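Home | Kitchen | Workshop | Storage | Ask Us

Workshop tips I brought home from a robot open day

Print this page | E-mail to a friend

18 shares | 2 comments

In April my neighbor Everett Lyons took me to the open day at Poltwood, where they teach robot arms to sort small supplies. I went for the robots, but I came back with a page of notes for my own bench. The demonstration was 45 minutes long and we stayed for two of them.

Cover the bench with cardboard. A big flat box, opened with a knife, protects the top and small parts do not roll so far. At home I use the box from my Greco heater. When it gets dirty I turn it over, and after that it goes to recycling.

Use bins with open fronts. You can see what is inside and you take it with one hand. Put them in one row along the edge and give each bin one kind of thing only. I bought mine from Wosska, and I was wrong to take the deep ones — the screws hide at the bottom. Take the shallow ones.

Keep the stop button where your hand finds it. Alaric Castellanos, our guide, asked each visitor to point to the emergency stop before the arm was switched on. I did the same with my drill press. My wife needed a long time to find the switch, so I moved the press 30 centimeters to the left and painted an arrow on the wall.

Small packets at Poltwood, with the arm over the cardboard:

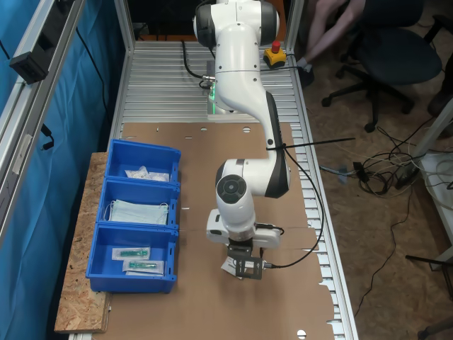
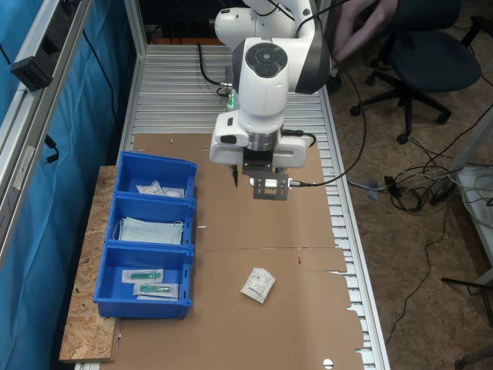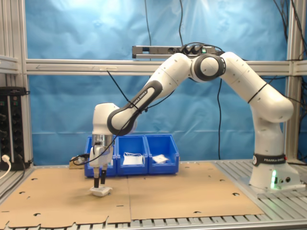

Another tip from Alaric is to practice a new movement slowly, with an object which costs nothing. He starts with an empty packet. I tried this before cutting with my new Bandari saw: first the whole cut with the motor off, only to feel where my elbows go. Two times my sleeve touched the fence. Now I roll up the sleeves.

For cables, he told us to hang them from above if you have a frame or a shelf over the bench. I screwed three hooks under my shelf and the glue gun cable stays away from the glue. Leave a little slack, or the tool will pull back when you reach for the far corner.

Write the date on the bin when you fill it. This is useful for glue and for batteries — less for nails.

Everett wants to go again next year. If you go also, eat before, the coffee stand closes early.

Print this page | E-mail to a friend | Back to Workshop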